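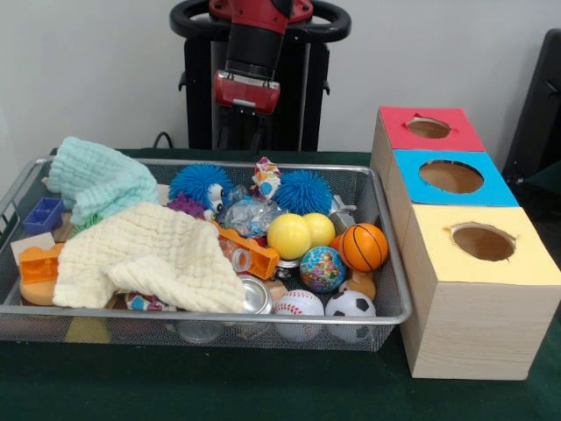 Last changed Wednesday, July 25, 2018 by Nazanin Shahbazi

Workshop notebook, Miltport
Modgate toy loan, returns and cleaning
Entry by N.S., same day as the date on the page. Additions by others are initialled.

Mixed return, wire basket

Left over from yesterday: the mixed return, which Orlando put in the silver mesh basket and which had not been sorted when I came in. Cloths and toys are all in together. The two knitted cloths take up most of the left side, the mint-green one over the back rim and the cream one spread in front of it. The balls have ended up on the right. Hard pieces are in between and partly underneath.

I weighed the lot in the basket and took off the basket weight marked on the tag. Contents 1,161 g. The cloths are more of that than I would have guessed. I did not weigh them separately before starting and should have.

Sorting

I sorted by how the thing gets cleaned and ignored what set it came from. We tried it by set in January and it was slow, as half the sets have a cloth or a ball in them and you end up running every process for every set.

Cloths. Mint-green knit and cream waffle knit. Both go in a net bag on the cool wash. The cream one catches on the mesh if it is pulled straight up, so lift it from underneath with a flat hand and free the loops first. One loop had already gone over a wire end at the rim. I eased it back with the crochet hook from the drawer and it has not run. Sepehr wants wire baskets stopped for knitted items altogether. I would keep them for hard toys and put the knits in the canvas tub. Not settled.

Spiky things. The blue one with the hedgehog face, the plain blue one and the small purple one. The fluff sits down between the spikes and a cloth only goes over the tops. Dry brush first, over the tray, then the Dustidex solution with the soft brush, rinse, and stand on the rack. Keep the brush off the printed face. I dabbed round the eye with a cotton bud.

Smooth balls. The two yellow ones, the little orange basketball, the globe. Wipe only. The black seams on the basketball hold dirt and want the corner of the cloth run along them. The globe is a stress ball and must not be soaked. Ardalan's note from January says the last one took up water through a nick and was never right afterwards. I looked this one over for nicks and found none, wiped it with a wrung-out cloth and set it aside.

Bricks and blocks. The purple one with the square studs, the beige rectangular one, the orange building brick, the orange one with round openings. All can be washed in the sink. They are not from one system and I could not get any of them to fit any other, so they go to the loose brick drawer and no set gets them. The one with the openings needs the bottle brush through each opening, then a shake and standing on end to drain.

Round wooden disk. Wipe with a barely damp cloth, no sink. It was under the orange brick and I nearly put it through with the bricks. There is nothing on the list it belongs to. It might be the base of a stacking toy. I have put it on the windowsill with a slip.

Figurine in the patterned paper. Left in its paper. I don't know if the paper is part of the thing or somebody's wrapping and I did not want to tear it to find out. Melur dealt with that donor, so I have asked her.

Clear crinkly package. Set to one side, not cleaned and not put back with the toys. Packaging should not go out on loan whatever is in it.

Small grey metallic piece and the small tan toy. Both were at the basketball end and easy to miss. The grey piece is not on any contents sheet I could find. It goes in the odd parts tin until the end of the quarter. The tan toy was wiped and is on the rack with the rest.

Solution

Mixed Dustidex at the usual strength, 17 ml to the litre. The measuring jug only has marks every 100 ml, so use the syringe in the cupboard above the sink. Somebody has been using the jug cap to measure, judging by the state of the cap. Please don't.

First pass on the plain blue ball left a slight film which I could feel when I ran a thumb along the spikes. Rinsed again for longer under the tap and it went. I gave the other two the longer rinse from the start. Suggest we write the longer rinse on the card for anything spiky.

Times

Sorting took longer than the washing. Most of that was freeing the cream cloth and looking up the grey piece. Drying will be overnight for the spiky ones. The smooth balls could go back this afternoon but I would sooner keep the return together until Melur has answered.

Basket

The basket itself needs a look. The framed rim is sound. There are wire ends on the inside of one long side that should be turned in or filed, which is what the knit caught on. I went round with a finger and marked the bad ones with masking tape. Orlando has the small pliers.

Also, it was heaped too full. With things piled above the rim, the small pieces work down to the bottom and the first anyone knows of them is when they turn up on the floor. Suggest hard pieces in first, cloths never in the same basket, and stop at the rim.

To do

Turn in wire ends (O.B.)
Ask Melur about the figurine and its paper (asked, waiting)
Longer rinse on the card for spiky toys
Find out what the wooden disk belongs to
Order 2 more net bags, the old ones have gone at the drawstring
Relabel the loose brick drawer, the tape has come off again

Added after lunch, S.E.: Wire ends seen, agree they are the trouble. Still think knits should be kept out of it even after they are filed. The canvas tub is free, I have put it under the bench by the sink.

Added, M.S.: The figurine came to us wrapped like that. Leave the paper on and put it on the display shelf, it is not for loan. I don't recognise the disk. Try it against the stacking pegs in the Modgate cupboard, second shelf.

Tried the disk on the pegs. The hole question doesn't arise, the pegs went out on loan last week and only the empty box is there. Left on the windowsill with the slip. N.S.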